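Mud season and the entryway -- who mops when??

muddyboots109
Joined December

OK so it rained all week and the kids have tracked half the yard into the house. I mop at night, it's gross again by breakfast. My sister says give up til it dries out. Do you guys mop daily or just let it go? Also bought a Pliveo spin mop, jury's out.

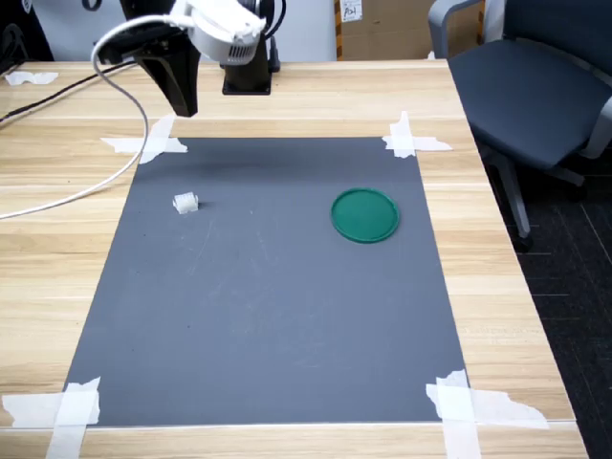
Green lid and a little white ridged thing on the mat.

Hallmont_mom
Let it go. Seriously. Once a week, hot water, done. Kids won't remember the floor.

paavo_v
Disagree, sorry. Grit scratches the finish. We let it go one spring and had to redo the whole hall, more than 2,000 bucks. Sweep every night, takes five minutes. Boots stay on the porch, no
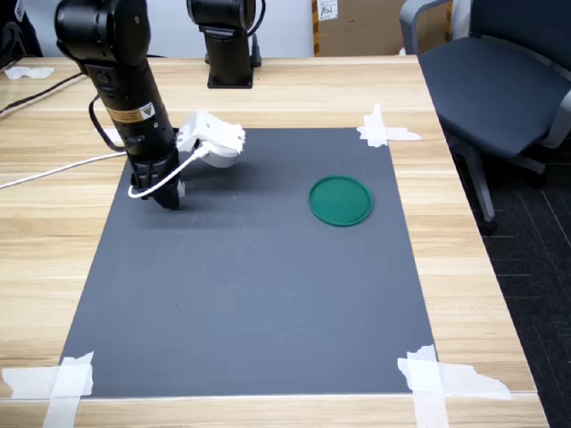 exceptions, not even "I just forgot my lunch." My two whined for a week and then quit.
-- Paavo Valtonen

Hallmont_mom
Five minutes lol. You don't have my dog. And our porch has no roof so the boots fill up with rain, been there.

muddyboots109
Porch has a roof but its tiny. Might try it tho. Husband is 100% the worst one, wont take his shoes off for anything
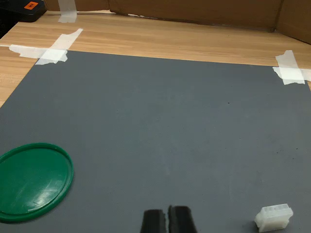
Stelmakh
Sweeping beats mopping if the mud is dry, so I'm with Paavo on that. Wet mud just smears. Let it sit over night. We keep a rug by the back door and it slid all over untill I taped it, white masking tape crossed over the corners same as on that gray mat. Ugly but it stays put. Peels up when you vacuum though.

paavo_v
Masking tape on a wood floor all spring? I'd use a rug pad.

Stelmakh
Had one. Dog ate it.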